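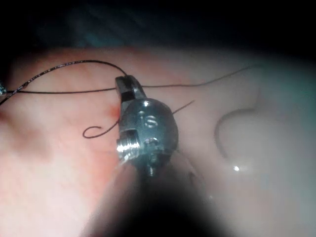 Ticket 451 – Suture strands crossing and dragging during closure
Site: Hodanthorpe skills lab
Opened: 5 August 2026
Priority: normal
Status: open, waiting on thread order

Problem as reported
Long strands get in the way of the next stitch on the tissue. Thread lies across the surface and catches when a new throw is pulled through. The user asked whether the Mosquera thread is at fault or the way it is being cut.

Checks so far

1. Strand length. The lab card still says 250 mm. That is too long for single interrupted stitches. Cut to 12 cm and try again.

2. Knots. Look at each one straight after trimming. It should be compact and sit on the cut, with short tails. In the picture after this step the tied knot is fine and its tails are short. The long black strand running below it is the kind of thing the ticket is about.

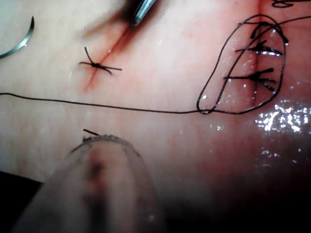
3. Parked needle. Keep it on clear tissue, away from the incision, and keep its thread on the same side. Two users on this ticket had it the other way around.

4. Surface moisture. The Sindemden sheet says to blot before closing. Not tried yet – the sheet was missing from the binder in June and has only just been replaced.

5. Needle approach. Hold the needle over the upper lip, next to the last throw, and leave the second instrument open and free of thread until it is needed.
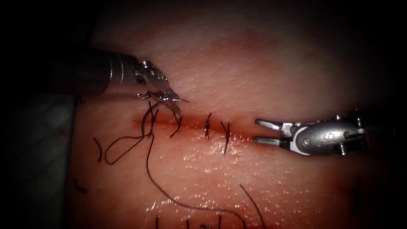 Step 5: needle in the left jaws, right jaws open, straight incision between them.

Still to do
Repeat steps 1 and 4 together and note any snags. If it still drags, swap to the Stinura thread, stock no. 900, and add the result to this ticket.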